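Right, I've been threatening to do this for weeks so here we go. A thread on moving from a big town to Jaltodbridge, and what I've learned about buses, bread and damp. Mostly buses.

So I moved here in December, which everyone told me not to do. They were right! Never move in December. The van got stuck on the hill, my mattress went up the front path in the sleet, and the heating took four days to get going. I slept in a bobble hat.

The bus. There are 2 an hour on the timetable and I'd like to meet whoever wrote it. The first one comes when it likes. The second one follows straight behind it, as if they're holding hands. Then you wait.

BUT the drivers let you off between stops if you ask nicely, and in the rain that's worth more to me than any app. I got dropped at my own gate last week with two bags of potatoes and a mop. Felt like royalty.

If you're coming up from the station, sit on the left. You get the river, then the allotments, then that long wall with the ivy on it. Sit on the right and you get the back of the carpet warehouse the whole way (fine if you like carpet).

Bread next. Pfister on the corner does a rye loaf that weighs about the same as a toddler and keeps all week. Get there before ten. After ten it's iced buns only, and I've had some very iced-bun mornings as a result.

They also do a cheese thing with no name. You just point. I've tried asking what it's called and got "the cheese one". 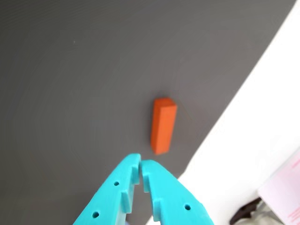 Anyway, where was I. Damp! My back bedroom had a patch on the outside wall shaped a bit like Portugal. I wiped it, I painted it, I shouted at it. Back it came, every time, slightly more Portugal.

What fixed it in the end was clearing the gutter. That's it. It was packed solid with moss and one tennis ball. If you've got a mystery patch upstairs, go outside in heavy rain and look up before you spend a penny on special paint.

Also open your windows in the morning, even when it's freezing. Ten minutes, both sides of the house, then shut them again. My nan did this every day of her life and I used to moan about it under the duvet. Sorry Nan.

Someone asked in my replies about places to sit with a laptop. Skiro is good, down by the bridge, but there are only two plugs and they're both behind the big plant. Go early, be brave, mind the leaves. The soup is always lentil and always lovely.

Things I miss from the old place: a late shop, my dentist, being able to get noodles at eleven at night. Things I don't miss: the upstairs neighbour's drum kit. I'd eat toast for tea for the rest of my life to avoid that drum kit.

Will do another one of these on bins, as there's a colour system and I've got it wrong twice now. If you live round here and know what goes in the brown one, my replies are open. Please. It's collection tomorrow.

© 14 posts in this thread · Contact · Back to top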